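丸テーブルまわりの片づけと、ごみ箱の置きどころ

わが家の居間には、丸いテーブルがひとつあります。食事もお茶も、ちょっとした書きものも、届いた荷物を開けるのも、ぜんぶこの上で済ませてしまうものですから、夕方になるころには、たいてい何かしら小さなものが散らばっています。お菓子の包み、ティッシュ、はがした値札、レシート、外したマスク。ひとつひとつは軽くて薄いのに、集まるとずいぶん散らかって見えるんですよね。

前に「台所の引き出しの仕切り方」を書いたとき、居間のほうはどうしているのですかというお便りをいただきましたので、今回はその続きのつもりで、テーブルとごみ箱の話を長々と書いてみます。お茶でも飲みながら、気楽に読んでくださいね。

ごみ箱はテーブルのすぐ脇に

まず置き場所です。わたしは長いこと、ごみ箱は部屋の隅に置くものだと思っていました。見えないほうがすっきりするような気がして、棚の陰に隠していた時期もあります。けれども隠してしまうと、立ち上がって取りに行くのがおっくうで、結局テーブルの端に小さなごみの山ができるのです。ドルーブリッジ(Drurbridge)の集合住宅に住んでいたころは、それで毎晩のように小さなため息をついていました。

今は、テーブルの脇、椅子に座ったまま手が届くところに置いています。丸いテーブルのありがたいところは角がないことで、縁に沿って少しずつずらしていけば、脚にぶつからず、人も通れる場所がどこかに見つかります。一度置いてみて、3日ほど暮らしてみてください。足で蹴ってしまうようなら、手のひらひとつ分だけ動かす。それを何度かくり返すうちに、なんとなく落ち着くところが決まってきます。

椅子を引いたときに当たらないかどうかも、忘れずに確かめておきましょう。わたしは最初これを忘れていて、椅子を引くたびにごみ箱がごろんと転がり、そのたびに床を掃いておりました。

居間に向くごみ箱

台所の生ごみ用と違って、居間で使うものには、ふたはなくてもよいと思います。ふたがあると、つい「あとで」となってしまって、うちではふたの上に紙くずが載っていたこともありました。口が広くて、上から落とすだけで入るものが楽です。

形は丸いほうが、わたしは好きです。隅に汚れがたまりにくく、洗うときにスポンジがくるりと一周してくれます。テーブルが丸いので、並べたときの収まりもいいんですよ。色は白っぽいものや淡い色だと、床に置いても重たく見えません。汚れは目立ちますけれど、目立てば拭きますから、これもまあ悪くないかなと思っています。

内側に細い溝や穴が並んでいるものは、見た目がやさしくて軽やかなのですが、そこに細かなほこりが残りやすいので、月に一度くらいは古い歯ブラシでなでてやってください。ぬるま湯に台所用の洗剤を少し垂らして、溝の向きに沿ってしゅっしゅっと動かすだけで十分です。洗ったあとは逆さにして、風の通るところでよく乾かします。袋は乾いてからかけてくださいね。湿ったままかけると、底のほうからいやなにおいがしてきます。

入れ替え用の袋は、わたしはヴァークリー(Virkley)という雑貨店の200枚入りを買い置きして、そのうち8枚をたたんでごみ箱の底に敷いています。袋を外したらすぐ次が出てくるので、これは本当に楽です!ごみの日の朝のあわただしいときに、引き出しをがさごそ探さなくて済みます。残りは箱ごと台所の棚にしまっておいて、底の袋がなくなったらまた8枚。枚数はお好みでどうぞ。

マスクや包み紙の捨て方

使い終わったマスクは、そのままぽんと入れると、耳のひもがほかのごみに引っかかって、袋を出すときに一緒に持ち上がってきたりします。内側を中にして半分に折り、もう一度折って、耳ひもをくるりと巻いておくと小さくまとまります。風邪をひいている人がいるときは、小さな袋に入れて口を結んでからにしましょう。外したあとに手を洗うのもお忘れなく。……と、えらそうに書いておりますが、うちでも帰ってきて疲れている日は、くしゃっと丸めてそのまま、ということがよくあります。

お菓子の包みは、つるつるした素材のものほど、丸めても手を離すとふわっと開いてしまいます。細長くたたんで、ゆるくひと結びにするとかさが減ります。小さなお子さんのいるお宅では、この「結んでから捨てる」を遊びのようにしておくと、案外喜んでやってくれるものです。

紙やプラスチックの分け方は、お住まいの地域で違いますよね。居間のごみ箱ではあまり細かく分けようとせず、読み終えた紙だけは別のかごに入れる、くらいのゆるい決まりにしておくと長続きします。うちのかごはエイトケン(Aitken)のもので、もとは果物を入れていたのですが、いつのまにか紙の係になりました。

夕方の15分

テーブルの上は、夕食の支度を始める前に片づけることにしています。時間は15分と決めて、台所のタイマーをかけます。時間が来たら途中でもおしまい。

順番は、ごみを捨てる、よその部屋のものを戻す、残ったものをひとところに寄せる、最後に拭く、です。丸いテーブルには端という端がないので、物がなんとなく全体に広がりがちです。寄せる場所をあらかじめ片側に決めておくと、反対側がすぐに使えるようになります。うちは窓に近いほうを「寄せる側」にしています。

拭くときは、まず縁に沿って一周、それから真ん中に向かって渦を描くように。真ん中から始めると、パンくずがみんな床に落ちてしまいます。最後に手前へ集めて、そこにごみ箱を持ち上げて受ければ、ほうきを出さなくても済みます。白い天板は、お茶の輪じみが気になりますね。気がついたときに、固くしぼった布でさっと。時間がたってしまったものは、重曹を少し溶かしたぬるま湯で湿らせた布をしばらく載せておき、それからやさしく拭きます。天板の素材によっては変色することがありますので、裏側など目立たないところで試してからにしてくださいね。

床のほうも、ごみ箱を動かしたついでにひと拭きしておくと気持ちがいいものです。ごみ箱の下は、思っている以上にほこりがたまっています。1月の大掃除のやり直しのとき(年末には間に合わなかったのです)、持ち上げてみて、丸い跡がくっきり残っていたのには笑ってしまいました。

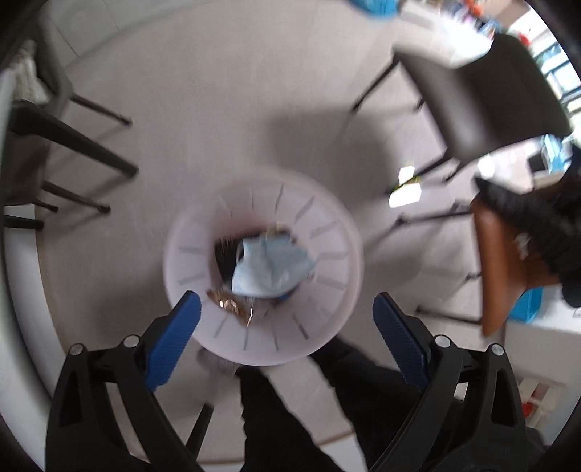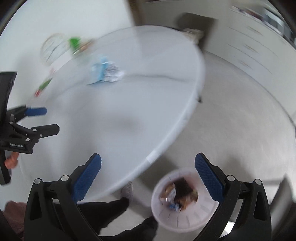
1枚目はごみ箱の中、マスクや包みが入っているところ。2枚目は白い丸テーブルと、そのそばのごみ箱。

次回は、ウルコフ(Urkov)の保存びんのふたが開かなくなったときのことを書くつもりです。輪ゴムを使う方法と、お湯で温める方法と、うちではどちらもよく使いますので、その話をゆっくりと。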